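4. Names, Backs and Borrowed Faces

4.1 What the back of the card tells us

Most of the cards in the Grerholm album carry a photographer's stamp on the back, and a stamp is the closest thing this branch of study has to a witness. It gives a studio and usually a town. It does not give the name of the person who put on a stiff collar and held still, which is the one thing a descendant wants to know. The album's first owner evidently felt that she would always remember who everyone was. She was right for as long as she lived, and then the album went to a nephew.

We began with the stamps because they were easy. The Birkia studio accounts for the largest share of the cards, and its stamp changed often enough to be useful. An early version has a plain border and the proprietor's surname. A later one adds a palette, a sunburst and a claim to medals that we have been unable to trace to any exhibition. Lizeth Chambi, who worked through the town directories for this section, found the studio listed at two addresses on the same street. The move gives us a date before which the later stamp could not have been used. It gives no date after which the earlier one could not have been, as a thrifty photographer with a box of old card stock will go on using it until the box is empty, and everything we know of this one suggests thrift.

Dating by stamp alone therefore produced wide ranges. Dating by sleeve, hat and hairline produced narrower ones, which we trusted less. Fashion guides assume a sitter who bought new clothes. The families in this album were farmers and harness makers, and at least one dress appears on two different women who, on any reading of their ages, sat for their portraits a good many years apart. Sowmya Pinto has suggested that the dress deserves its own entry in the tree.

4.2 The Vasiliauskas problem

The surname Vasiliauskas appears in ink on the backs of 7 cards. In the county's books it appears in so many spellings that we stopped being surprised by them and started being grateful when the first letter held. Census takers wrote what they heard. Ministers wrote what they thought the family ought to have been called. One clerk, apparently losing patience halfway through, wrote the opening syllable and a long flat line.

Earlier work on the family, circulated as a typescript and copied from one online tree to the next, treats every one of these spellings as a single household. The result is a man who married in two counties within one month of May and who fathered a child after his own burial. The typescript notes the second fact with an exclamation point and moves on. We have counted more than 200 trees that repeat it, in most cases without the exclamation point.

Our own reading splits the records into two households, related but distinct, living on either side of the Cutton road. Three kinds of evidence support this. The tax lists show two assessments in the same year, for farms of different size. The church book records one family standing as godparents to the other, a service people rarely perform for themselves. And the inked names on the cards are in two hands, one upright and careful, the other leaning hard to the right as though into a wind.

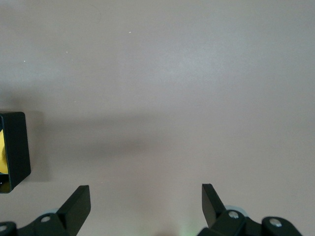

Figure 4. Matte surface in a pale grayish mauve, with a soft band of shadow.

The two hands matter because they sort the faces. Cards inscribed in the upright hand show sitters with a long upper lip and deep-set eyes. Cards in the leaning hand show a rounder group. We set this down with some embarrassment. Family likeness is the oldest tool in the trade and the least reliable, and anybody who has sat through an afternoon of being told that a baby has his great-uncle's ears will know how it gets used. We have kept it as a supporting point only, and where likeness and paper disagree we have gone with the paper.

4.3 Testing the identifications

To find out how far likeness could be trusted, we ran a small exercise. Mārtiņš Lūse and Fabrice Gaillard, neither of whom had seen the backs of the cards, were each given the fronts and asked to sort them into families. They were allowed as long as they liked and were not allowed to confer. Both were confident. They agreed with each other on most of the men and on very few of the women, and both placed the minister with the household that, according to the church book, disliked him so much that it walked to the next parish.

Beards explain a good part of the agreement on the men. When the bearded sitters were taken out and the sort was repeated, the agreement dropped sharply. Gaillard also admitted to grouping several sitters by their chair. This was more sensible than it sounds, as a chair points to a studio and a studio points to a district, but it is a way of identifying furniture.

The exercise is too small to prove much. It did persuade us to drop four identifications that had rested on resemblance and hope, including one of which the present authors had grown fond. The woman with the watch chain, called Aunt Ona in the typescript and in our own working notes, returns to the unidentified group. She may yet be Aunt Ona. There is no document that puts anyone of that name within a day's travel of Birkia.

4.4 Remaining gaps

The deed books for the Cutton side run to more than 2,000 pages and have no index. Dorian Besnard has read the first 1,000 and reports one useful entry, a boundary dispute over a ditch in which both Vasiliauskas households are named, on opposite sides, and spelled differently. It is the best single proof we have that they were two families. It also suggests why the album, assembled by a daughter of one house, holds so few faces from the other.

The remaining pages are being read in order. The probate files have been requested but not yet seen, and the names given in Section 5 should be taken as our best reading as of 07/09/2025. Readers who hold cards with the Birkia stamp, and above all cards with writing on the back, are asked to copy both sides before lending them to relatives.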